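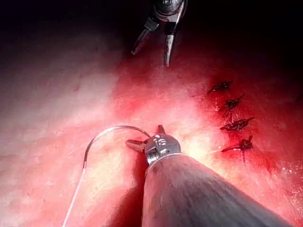

Seit wir in Tesgate gegen den Verkauf der Stadtwiese Unterschriften sammeln, ist meine Küche eine halbe Plakatwerkstatt. Ein paar Sachen habe ich dabei gelernt, meistens auf die harte Tour.

Kleister: Ich nehme den einfachen Tapetenkleister von Wojcik, kalt angerührt und 30 Minuten stehen gelassen. Dann nochmal kräftig durchrühren, sonst hat man Klümpchen unterm Papier (und die sieht man bis über die Straße!). Reste halten sich im Schraubglas bis zur nächsten Runde.

Kabelbinder: Für 100 Plakate reichen 100 Kabelbinder natürlich nicht. Ich rechne inzwischen vier pro Plakat plus Reserve, irgendeiner reißt immer. Löcher vorher mit der Lochzange machen und 5 cm Abstand zum Rand lassen, dann reißt die Pappe bei Wind nicht so schnell aus.

Listen am Stand: Klemmbretter mit einem breiten Einmachgummi unten, und den Kuli mit Küchengarn festbinden - sonst ist er am Mittag weg. Bei Regen ziehe ich einen großen Gefrierbeutel über das ganze Brett.

Kleister auf dem Küchentisch: warmes Wasser, Lappen drauf, Kaffee trinken, abwischen. Bitte nicht kratzen, ich habe da jetzt eine Schramme fürs Leben.

Und hängt die Plakate nach der Abstimmung wieder ab, die Rückseiten taugen noch prima zum Malen.

Zuletzt aktualisiert: August

Ähnliche Beiträge
Alte Wahlplakate als Unterlage im Schuppen
Filzstiftflecken aus Tischdecken
Stoffbanner nähen ohne Overlock
Infostand Clatitgate: Was in die Kiste gehört
Skuneo-Klapptisch reparieren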